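Zondimley: wrist view gallery

Software notes and renders from the grasp planning work

Zondimley is the planning and control stack we run against the Sakness simulator. The gallery collects renders from the block tasks, where the planner has one object to deal with and the perception side has as little as possible to get wrong. Most readers will want the release notes instead, which list the interface changes and the settings that moved between files in July.

The renders use flat shading. Textures and soft shadows are available in Sakness, but they are switched off in the block tasks so that a change in the segmentation output can be traced to a change in the code. The same scene file, seed and build should give the same pixels on any of our machines. Where they do not, the driver version is the first thing to compare. 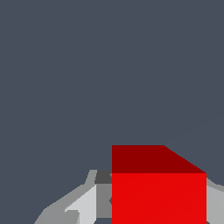
Text and renders: the Zemum tools group
Filed under: simulation, grasp planning, wrist camera

Red block between the gripper parts, close view. Two faces of the cube are in sight, the top one much darker than the front, and the lower edge falls outside the image.

The two reds matter to the segmentation code. An early version of Matubbar, our perception module, grouped pixels by plain colour distance and returned the top and front faces as separate objects. The planner then received two thin candidates and proposed a grasp for each. The current version compares hue first and brightness second, with a separate threshold for each, and merges regions that share a long straight border. Both thresholds are in the task file. The defaults suit saturated colours and should be raised with care for anything near grey, where hue means very little.

Cropping is handled separately. When a region touches the image border, Matubbar marks that side as open and passes the flag along with the outline. An open side is never used to work out the size of the object. The planner takes the size from the last complete outline instead, and carries it forward using the arm's own joint readings. If there is no complete outline on record, the request is refused with error 119 and the arm holds its position.

The gripper is masked out before any of this happens. The mask is drawn from the joint state and the gripper mesh, and it is grown by two pixels to cover small timing differences between the camera and the controller. A larger margin eats into the edges of the block at close range. A smaller one leaves slivers of grey which the region finder reports as objects in their own right.

Notes on the run settings

The block set holds 2000 start poses. Of these, 388 end with the block open on at least one side in the last view before the fingers are told to close, and they are kept as a separate list so that the border handling can be tested without running the whole set. Pose 1906 is left out of both lists until the contact solver is updated - its start position puts one corner of the block inside the table mesh.

Control runs at a fixed step and does not wait for perception. If a new outline is late, the controller continues on the previous target for up to five steps, then slows to a stop. The log records which outline each command was based on, so a replay can be lined up with the images that the planner had at the time. Logs from before the July build lack this field and will load with a warning.

Planning is limited to a straight approach followed by a single close command. Regrasping is in a separate branch and is not used for any render in this gallery.

To reproduce a view, load the task file in Sakness, set the pose number and call the render tool with the wrist camera selected. The tool writes the image and a matching state file to the same folder. Keep the two together, as the mask cannot be rebuilt without the joint state.

Back to Zondimley documentation
Next: joint limits and the task file format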